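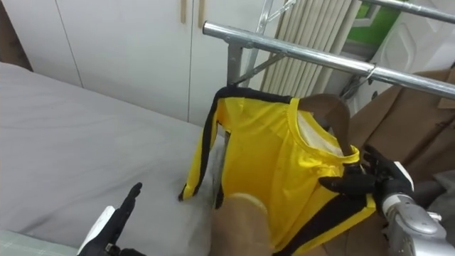

Pivier opens orders for Garanham two-handed garment handling package

GRULLHAM, May – Pivier has opened orders for Garanham, a package of software, hand settings and on-site set-up that lets a two-armed robot dress and undress display forms and work with clothing on hangers. It is sold to costume hire firms, theatre wardrobes, museum stores and clothing retailers that already own or lease a two-armed robot with multi-fingered hands.

The package goes on general sale after a trial with Kołodziej, a costume hire company that keeps its stock across two sites and prepares outfits for stage, film and private customers. Kołodziej used Garanham to put garments on forms for checking before they went out, and to take them off again when the check was done.

Putting a long-sleeved top on a form is slow work for a machine. Fabric folds under itself, a collar closes up when it is pulled from one side, and a sleeve that looked straight a moment earlier can twist when the shoulder is moved. Most garment handling equipment on the market deals with flat items such as towels and sheets, or moves clothes that stay on their hangers from start to finish. Garanham is meant for the steps in between.

The software treats the two hands separately. One hand holds the garment at a point chosen by the system, usually a seam, collar or shoulder, while the other is kept open and free until it is needed. The operator can see on a tablet which point has been chosen and can move it before the arm closes its fingers. Grip force is set by fabric type, and there are 35 fabric settings supplied as standard, from heavy wool to light stretch jersey. Customers can add their own.

Jarosław Zieliński, product manager for Garanham at Pivier, said: "We spent a long time on collars and shoulders. If the hand takes hold in the right place there, the rest of the garment tends to follow. If it takes hold in the wrong place, you can lose ten minutes sorting it out. A person who has worked in a wardrobe department for years knows this without thinking about it, and we have tried to get some of that into the settings."

The trial covered 67 garments, chosen by Kołodziej's own staff. They included jackets, shirts, tunics, dresses and one-piece suits, some of them with linings. Of these, 40 were put on a form and taken off again with no help from the operator. The others needed a person to step in at least once, most often to free a cuff or to straighten a lining that had caught inside a sleeve. Pivier has published the full list, with the cause of each stop, in the product guide.

"The list is there so that buyers can look for the kind of thing they have in their own store," said Zieliński. "Somebody with a rail of cotton shirts will have a different experience from somebody with Victorian bodices. We do not recommend it for anything with hooks and eyes down the back at present, and the guide says so."

Garanham does not need a purpose-built room. It works in ordinary rooms with furniture in them, provided that the floor is level and the arms can reach the form from both sides. The set-up visit includes marking out the working area, checking the reach of each arm and teaching the system where rails, radiators, doors and other fixed items are. If a rail or a piece of furniture is moved later, the operator can repeat this step from the tablet.

The package runs on the camera fitted to the head of the robot and does not call for extra cameras in the room. Pictures are processed on a computer kept on the customer's premises. Customers may choose to send records of failed grips to Pivier to help with later versions, but this is switched off when the system is delivered.

Each order includes:

Garanham software with a licence for one robot
Hand settings for the left and right hands
The 35 standard fabric settings
An on-site set-up visit lasting 2 days
Training for up to four operators
A printed product guide and telephone support during working hours

The robot, hands, display forms and rails are not included. Pivier will check a customer's existing equipment before taking an order – a short form is sent out first, followed by a video call if there is any doubt about the hands. Two-finger grippers are not supported in this version. Customers whose hands use fabric gloves or rubber fingertips should say so on the form, as this changes the grip settings.

An operator must be in the room whenever the arms are moving. The tablet has a pause button that stops both arms and leaves the fingers as they are, so that a garment being held is not dropped. A separate release button opens each hand in turn.

Kołodziej will keep the system after the trial and plans to use it at its second site as well. The company will go on doing all repairs, pressing and fitting by hand.

Garanham is available by yearly licence, with the set-up visit charged separately. Prices depend on the robot and on the distance to the site and are given on request. An update adding trousers and skirts is in testing and will be supplied to licence holders without further charge when it is ready.

Demonstrations can be booked at Pivier's office in Grullham. Visitors are welcome to bring their own garments and should mention any that are fragile or of high value when booking.

About Pivier

Pivier makes software and fittings for robots that handle cloth and clothing. It is based in Grullham, where its development, support and training staff work from the same building.

Press enquiries: Pivier press desk, Grullham

Ends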